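Wood Science & Finishing | Open Access | Research Article

14 shares | 3 comments

3. Materials and specimen preparation

3.1 Timber selection and conditioning

Maple was chosen for the main series for its small, evenly spread pores, which give a surface with little texture of its own. Defects in a clear coat are therefore easier to attribute to the coat. Figured stock was accepted as well as plain stock. Wavy grain leaves short patches in which the fibres rise towards the surface, and these patches take up more finish than the surrounding wood. Earlier work on plain boards could not address this, and it is the main reason the spread in our absorption values is wider than in comparable studies.

All timber was supplied as sawn planks by the Ritenel yard and stored in the conditioning room at Birnura from October until the moisture content was stable on two successive weighings. Planks with knots, stain or visible end checks were rejected. The remaining planks were planed on both faces, jointed and edge-glued into panels. Glue lines were kept in the specimens on purpose. Most furniture panels contain them, and a finish that performs well on a single plank but shows a sunken line over a joint is of limited use in practice.

3.2 Panel preparation

Panels were sanded with the grain in three passes, and dust was removed with a soft brush and a vacuum nozzle between passes. No water was applied to raise the grain. The final pass was carried out on the same day as coating, as freshly cut fibres take up oil more evenly than fibres exposed to room air for long periods. Edges were eased by hand with one light stroke and left uncoated on the first series. On the second series they were sealed with two coats of shellac, after the first showed that end grain was drawing in enough oil to affect the weight readings.

Joints in maple of this colour can be faint to the eye even where a step is present (Figure 1). Each joint was therefore checked with a straight edge before coating, and any panel on which a step could be felt was returned for a further pass.
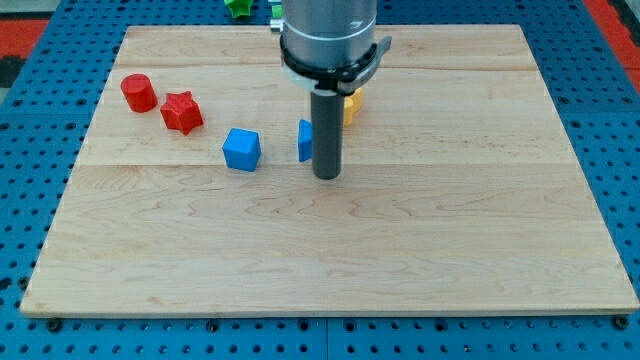

Figure 1. Maple board with wavy figure. A faint seam between two planks runs across the surface.

3.3 Coating and curing

Two finishes were compared: Ospina, a hardening oil, and Trundiron, a water-based lacquer. Both were applied at room temperature with a lint-free pad. Excess oil was wiped off after 8 minutes. The lacquer was left as laid, with a light rub using 2000 grit paper between coats. Panels were cured flat on open racks, with the coated face upwards and no contact between neighbours.

In total 307 panels were coated. Weight was taken before coating, directly after coating and again after 780 hours, when the oil was treated as fully cured. Panels that had cupped during curing were kept in the data set but marked — removing them would have favoured the lacquer, which adds water to one face only and is more likely to cause movement.

Gloss was read along the grain and across it, at fixed points on either side of each glue line. Readings taken directly over a joint were stored separately and are treated in Section 4.2.

Filed under: Hardwoods, Surface Coatings, Test Methods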